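Workshop Tips: Looking After a Two-Armed Robot in the Simulator

Updated August 2023

I get more mail about the simulated robot than about anything on my real bench, so I'm finally putting all my tips on one page. Most of you seem to have the same setup I do, a two-armed machine with a white body and a different gripper on each side, dropped into a house full of furniture. Mine lives in a scene I call Purkby. Yours can be called whatever you like, but do give it a name, and put that name in the save file. I lost a whole evening in July to two files both called "test house new."

Start with the parking spot

Before you touch a single joint setting, get the body parked where both arms can move. I like to do my tune-ups in the tightest spot I have, up by the green door, because if the arms behave there they'll behave anywhere (well, almost anywhere!). Park, save, then look at the view from the robot's own head before you do anything else. The overhead view makes every gap look generous.
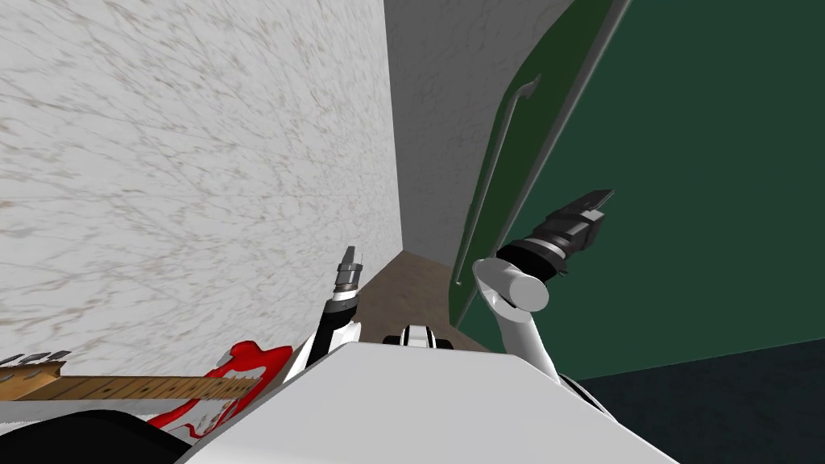
Once you're happy with the spot, write down the body position and heading on paper. Yes, paper. I keep a spiral notebook next to the keyboard and it has rescued me more often than the undo button has. Yaw Addo, who got me into all this, writes his on masking tape along the bottom of his monitor, and I can't say his way is worse.

Zero one arm at a time

It's tempting to hit reset and let both arms go home together. Don't! If one of them is off by a few degrees you won't notice, you'll be watching the other one. I do the left arm first, let it settle completely, then the right. If an arm trembles when it's supposed to be holding still, your damping is too low. Nudge it up a little and run the same move again. My right elbow setting ended up at 138 after a lot of fiddling, and please don't copy that number, it's only good for my model and my time step.

While you're in there, check that the collision shapes match what you see. Mine had drifted after an update, so the arm would stop dead in midair with clear space in front of it. Turn on the collision overlay, move each arm slowly through its range, and look for shapes that lag behind or stick out past the shell.

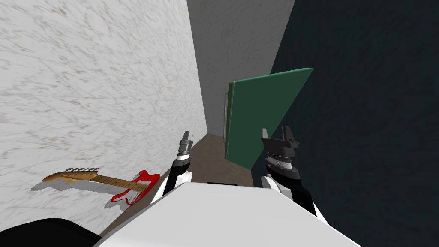
Save again at this point under a new name. I add a plain number on the end and never overwrite. I'm up to 116 of them now and they take up hardly any room.

Checking the gripper

Grippers need the most babysitting of anything on the machine. My routine is to open the fingers all the way, bring the hand down over something with gaps in it, and watch from the wrist view. A slatted chair is perfect for this. You get straight edges to line up against, and you can tell right away if one finger is sitting crooked.
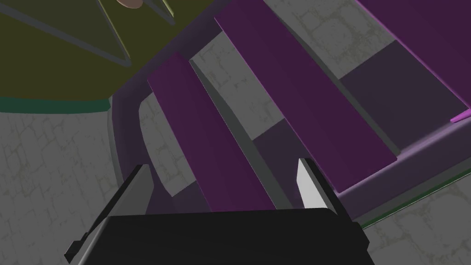

Fingers open over the purple chair, wrist view.

Close slowly and stop at first contact. If the fingers sink into the slat, raise the contact stiffness a bit at a time. If they bounce off, you've gone too far, so come back halfway. Then check friction: lift gently and see whether the grip creeps. Ramil Estrella wrote in to say he tests every setting three times before he believes it, and I've picked up the habit.

Handles

Long, thin bar handles are the hardest thing in my house. Come at them slowly and keep the wrist square to the bar. I set a stopping point a little short of the handle, pause there, look at both views, and only then go in for the grab. If your hand clips the panel first, back the whole body up instead of twisting the elbow to make room. An elbow bent to its limit has nowhere left to go once the pull starts.
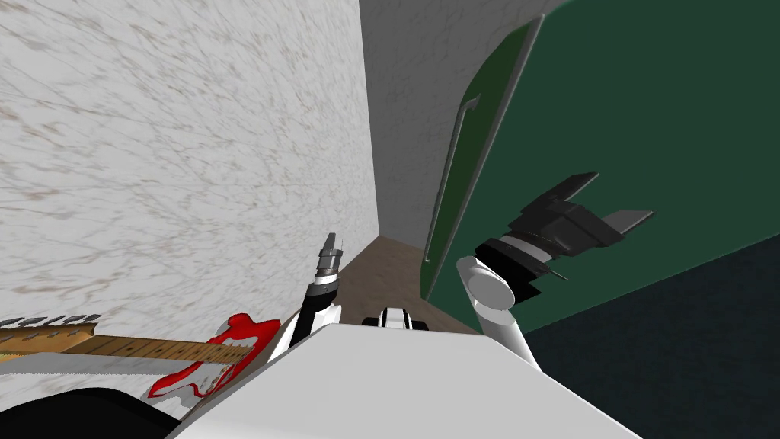 Turn the speed down for this part, too. I run handle practice at a quarter of my normal speed and it's still quick enough that I don't get bored.

Odds and ends

Clear the log before each session or you'll be reading last week's warnings.

Change one setting per run. I know, I know. I still break this one myself and I'm always sorry.

If the whole robot jumps when you load the file, something is overlapping something. Lift the body a hair, let it drop, and save from there.

Restart the program after an update, even if it says you don't have to.

Next time I'll go through wrist view settings, which I've been putting off. If you have a damping number that works for a heavier gripper, send it in along with your time step.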